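I get the same handful of emails about the Gaster folding kit every week, so I've put my answers in one place. I'm Usha, I sell the thing and I pack most of the boxes myself!

## What do I get in the box?

Two hand-held grippers, a spare set of finger pads, a charging lead and a card with the log-in for the Zernley app. The full kit is $837. Extra pads are sold separately in the shop.

## Do I need to own a robot?

Nope. You do the chore with the grippers in your hands, the app saves each session, and you can train an arm on those sessions later (or let somebody else do that bit).

## How long does it take to get the hang of it?

Most people I've shown it to are fairly comfortable by the end of an afternoon. Siyabonga Pretorius, who looks after our support inbox, wrote a practice list with 193 little tasks on it, and you can skip around as much as you like. I still haven't finished it.

## Can I use it on my own clothes?

Please do!! T-shirts and dish towels are the easy start, then work up to the heavy stuff.

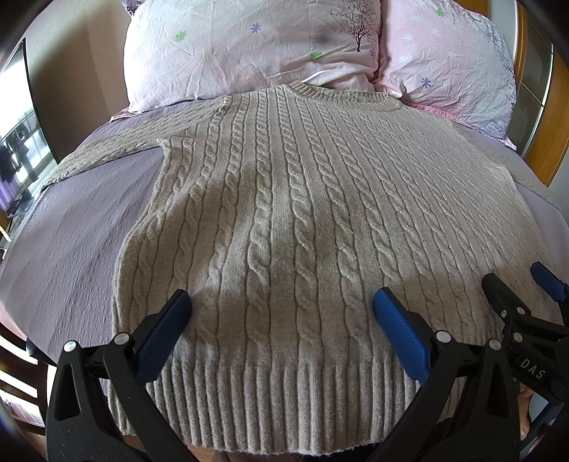 Knitwear is where I'd slow down a bit. Spread the piece out flat with the arms stretched to the sides, like the beige cable-knit one on the bed, and stand at the hem end so the neckline points away from you. The ribbed blue pads go on the fingertips, and with thick twists like those I'd pinch a little more fabric than feels natural. Go gently near the neck, and take your rings off.

## Can I wash the pads?

Yes, warm water and a drop of dish soap. Let them dry overnight before you put them back on.

## What if I don't like it?

Send it back within a month and I'll refund you, minus shipping. Write to the support inbox first so Siyabonga can send you a label.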